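Laxdal Tenants Forum > House Rules > Wall fixtures and deposits

Desk_Laxdal
Residents are reminded that the revised fixtures policy takes effect in May. Framed pictures may be hung without prior consent. Shelving requires written approval.
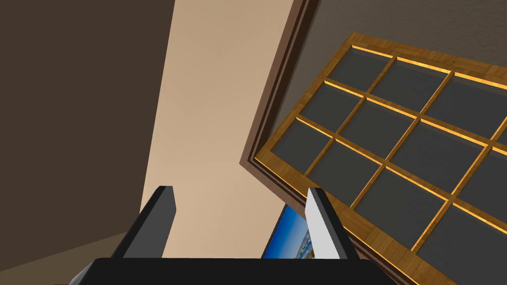
Small picture with a thin dark border

kular_4B
The notice does not state who pays for filling the holes. My deposit is 1,240 and I would like this settled in writing.

Desk_Laxdal
Holes are filled at the resident's expense - see the handbook. Backplates on woodwork are treated in the same way as wall fixings.
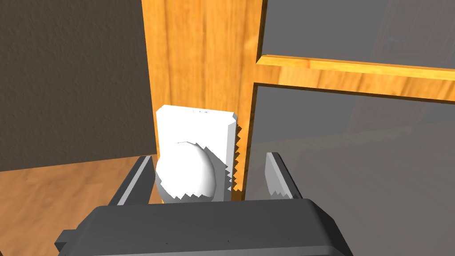 White backplate on a wooden stile

zekska
I must disagree with the Desk. The page cited refers to plaster only. Wood cannot be filled and painted over in the same manner, and a deduction of 500 was applied to my account on that basis.

Adjoa Alhassan
I support the previous poster. Mine was 600. I request that the matter be placed on Thursday's agenda.

kular_4B
I do not agree that the rule is unfair. Cabinet doors are costly to replace, and residents sign for them.

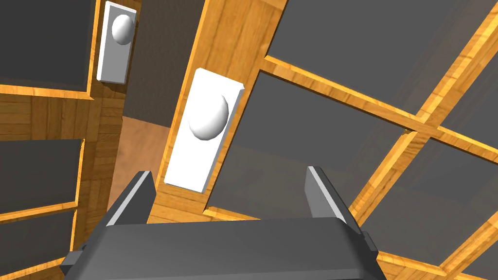 Reply from the Desk

The item has been added for Thursday. Written statements may be left at the Desetti entrance.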